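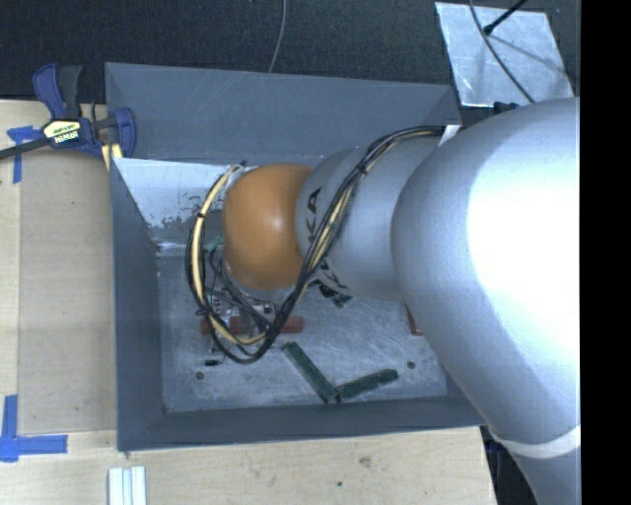
Fig. 2. Bandeja gris abierta.

4.2 Etiquetado de bandejas en Warkix

1. Abra el menú Almacén y pulse Nueva bandeja.
2. Escriba el código del estante – hasta 856 en la zona Nava.
3. Elija el tamaño de etiqueta e imprima una copia.
4. Pegue la etiqueta en el lado corto, sobre la superficie limpia y seca.
5. Lea el código con el escáner y pulse Guardar.

Nota: el listado admite 2,000 bandejas por zona.

Precaución: no reutilice códigos dados de baja. El historial anterior se borra.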